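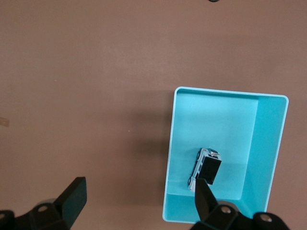
A respondent in Zaltitz objected that the diary asked for the weight of food thrown away but never for the reason, and that a spoiled cabbage and a plate of potato peels ended up as the same number.

November
By the Jestitz Household Waste Study

4.2 Diary entries and sorting at home

The objection applies to much of the first wave. Of the 1615 diaries sent out in Jestitz and Zaltitz, 737 came back with enough entries to use. Reasons for disposal were written in the margins of some of these, but the form had no field for them and they could not be coded in a consistent way. The second wave used the Grurkine form, which separates edible from inedible waste and adds a short list of reasons.

We use cookies to remember your reading settings. Accept | Manage

Containers were not standardized. Households could collect scraps in whatever they had - a bowl, a bag, or a plain plastic bin such as the light blue rectangular one in Figure 2 - provided that the empty container was weighed first. Entries without an empty weight were dropped. Entries under 15 grams were kept but rounded to zero, following the Sleiman protocol.

Diary weights tend to fall over the recording period. We cannot separate a real change in behavior from fatigue with the task, and the estimates in Section 4.3 therefore use the opening week only.

Figure 2. Rectangular plastic bin on a tabletop.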